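Neue Greiferkamera an Zelle 4: Bei Prantl läuft die Einrichtung

Große Freude in der Halle von Prantl: Die Sortierzelle 4 hat im September endlich ihre Kamera direkt am Greifer bekommen! Bisher blickte nur ein fest montierter Sensor von oben auf die Kisten, und bei tiefen Behältern war damit schnell Schluss. Den Halter hat die Firma Cemton gefertigt, die Software mit dem schönen Namen Nonance stammt von Dokusura.

Bis zum regulären Betrieb ist noch einiges zu tun. Das Kabel wird neu am Handgelenk entlanggeführt, danach folgt der Abgleich zwischen Kamera und Werkzeugspitze, für den der Arm bis zu 524 Stellungen anfährt. Auch die alten Greifbacken kommen bei der Gelegenheit herunter, und das Lager bekommt frisches Fett. Künftig steht alle 2000 Betriebsstunden eine Durchsicht an, das Putzen der Linse gehört zum Schichtbeginn um 6 Uhr und dauert keine 10 Minuten. 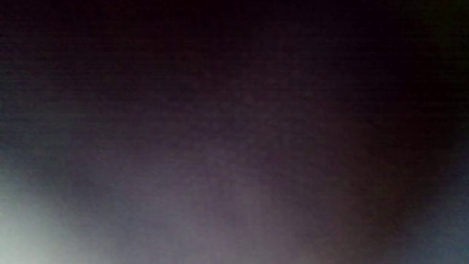
*Blick durch die Greiferkamera auf kürzeste Distanz, ohne Schärfe: oben fast schwarz, unten links ein heller Schimmer.*

Klappt der Abgleich, zieht Zelle 3 mit derselben Ausstattung nach. Der Halter dafür liegt schon im Regal.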